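Prusdale Opens Its Hand-Taught Robot Task Library to Outside Teams

PRUSDALE, May. Well, it's out! After 18 months of picking things up and putting them down again, we're opening the Grakance library to anyone who wants to train a robot arm on everyday tabletop work. I run the demonstration team at Prusdale, so I get to write this one myself.

Grakance starts with 24 tasks, and every one of them was shown by a person holding a gripper in their hand. No arm in the room, no joystick. You walk up to a desk, squeeze, lift, place, and the tool records what your hand did. We do use remote control too (our partners at Ulloa handle that side, with a pair of leader arms and a lot of patience), but for small objects I'll take the handheld every time. People just move more naturally with it.

Each task comes with 100 demonstrations, and we kept the clumsy ones in, labeled as such. Sturnard, who tested the early release on their own arms, asked us for exactly that. They wanted the second tries and the slow approaches, and I'm so glad they pushed for it!

We also stayed out of the lab as much as we could. Most of the recording was done at ordinary desks, by ordinary windows, with people's things left lying where they were.
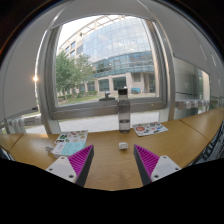

Small items turned out to be the hardest to teach, and my own favorites. Come in a little too low and you bump the desk, close a little too early and the thing skitters off toward the stationery. New demonstrators get 2 practice sessions before we keep any of their recordings, and they usually spend most of that time on the tiny stuff.

The library is free for schools and research groups, and companies can license it through Prusdale. We're holding an open house on Wednesday at our main office, with handheld grippers for visitors to try. Come by and teach something! Requests for access and press questions go to the Grakance desk at Prusdale.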